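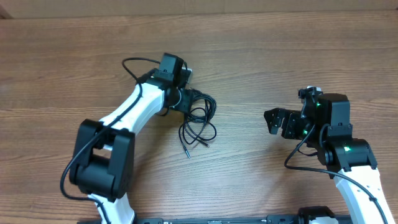 January, notebook 2, wood finish water ring trials

Started 9:40. Second go at the Grovamness hardwax oil, after Kalliopi's first set came out better than I was willing to believe. Her note says "no rings after overnight glass." Fine, but she wiped the panels before looking at them, and she looked at them under the ceiling lights, which hide everything. I want a raking lamp and I want the panels left alone until they are dry.

Panels are beech, sanded to 180, cut from one board so the grain can't be blamed. Half got Grovamness, half got the Janevski oil we have used for years and complain about. Two coats each, a day between coats. The tin says full cure in a week. I have never seen an oil cure in the time the tin says, so these sat for longer, and I would have left them longer still if Eleni Stoyanova hadn't needed the rack.

Film weight: the Grovamness tin was 1,208 g on the scale before the first coat and 994 g after the second. That includes whatever went into the rags and whatever evaporated off the open tin while I was on the phone, so I don't trust it as a coverage figure and please don't copy it into the summary as one. Didn't weigh the Janevski. Should have.

11:15. Water on. Tap water, room temperature, flat-bottomed glasses, a wet paper disk under each. Kalliopi used dry glasses with condensation, which gives you a different amount of water every time.

Someone will ask about hot mugs. Separate test. The Lurneo sheet claims heat and water resistance in the same sentence and gives no method for either, and I'd like us not to do that.

3:50. Lifted one pair early to check. Janevski has a faint pale ring, visible from the window side only. Grovamness has no ring that I can find, but the surface feels rough where the disk was. Raised grain? If so, "no rings" is true and also useless to anyone who owns a table. Kalliopi says she felt nothing on hers. She also buffed hers with a white pad after the second coat and I didn't, so we are comparing two things again.

Eleni thinks the roughness is from sanding too coarse and that I should have gone to 240. Possible. The bare margin on the same panel doesn't feel rough, but it hasn't been wet either, so that tells me nothing. Wetting a margin tomorrow to settle it.

Remaining glasses stay on overnight. Humidity by the door reads 34 percent, on the meter that disagrees with the other meter.

To do:
wet the bare margin
weigh the Janevski tin before anyone opens it
ask Vevska if their beech was kiln dried
one buffed panel of each oil, same pad
find the good lamp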